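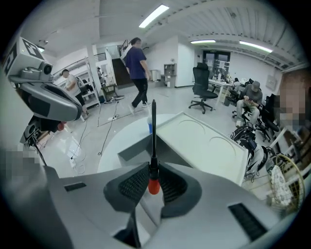 Home | Manuals | Grumgate hand-held gripper | Section 9
Print this page | E-mail this page

9. Gripper faults: jaws that stick, slip or close off center

Use this section when the jaws of the hand-held gripper do not open fully, do not meet in the middle, or let go of a part during a recording or a handover to the arm. Faults in the arm itself are covered in the Lukumay arm manual.

CAUTION: Fingers can be pinched between the pads even when the trigger is released. Keep hands clear of the jaws until step 2 is complete.

CAUTION: If the arm at the same station is powered, press its stop button before you begin. Do not rely on the pause command in the software. A paused arm can move when the session times out.

9.1 Before you start

You need the 2 mm hex key from the Prutska tool roll, a lint-free cloth, isopropyl alcohol at 70 percent, and a spare pair of finger pads. Clear a space on the table large enough to lay the gripper on its back. Move cups and other open containers to another table. Route any cables on the floor away from where you will stand.

9.2 Inspecting the jaws

1. Stop the recording and save it. Files left open when the gripper loses power cannot be recovered.

2. Disconnect the gripper cable at the handle end. Wait for the status light to go out.

3. Squeeze the trigger slowly and let it return. The pads should travel the same distance on each side. If one side lags, go to 9.3.

4. Look at the mesh surface of both pads. Replace the pads as a pair if the pattern is worn smooth, torn or lifting at a corner.

5. Wipe the pads with the cloth and alcohol. Let them dry fully.

6. Check the vent for lint or tape. Do not push tools into it.

7. Reconnect the cable and run the jaw test from the Plorkelwood menu. The test opens and closes the jaws 9 times and reports the closing position for each side.

NOTE: New pads are stiff. A small difference between left and right is normal on the first run. Run the test again before you adjust anything.

9.3 One jaw lags or stops short

1. Disconnect the cable again.

2. Loosen the linkage screw on the slow side by half a turn. Do not remove it.

3. Move the jaw by hand through its full travel. It should not click or grind. If it does, stop and tag the gripper out of service.

4. Tighten the screw until it just seats, then repeat the jaw test.

If the fault returns the same day, the linkage is probably bent. A bent linkage cannot be straightened on site.

9.4 Dropped parts

A drop is a safety report whenever the part was above table height or the arm was powered. Fill in the drop form before changing any settings, and write down the grip force shown on screen.

Added Tue 22 November, after a fault at station 2: the jaws released a tray while the left pad was lifting at its lower corner. The jaw test had passed that morning. The test measures position only and will not find a loose pad, so step 4 of 9.2 must be done by eye at every change of operator. Bereket Lencho has the full report.

Do not raise the grip force to make up for worn pads. Higher force hides the fault and heats the motor.

9.5 Service interval

Replace the pads every 1000 closures or when step 4 calls for it, whichever comes first. The closure count is on the Plorkelwood status page and must be reset by hand after each change. Linkages are on order and will be swapped on all grippers in February.

Send tagged units to Océane Lachance with the drop form, if there is one, and the last jaw test result. Leave the pads on.

Print this page | E-mail this page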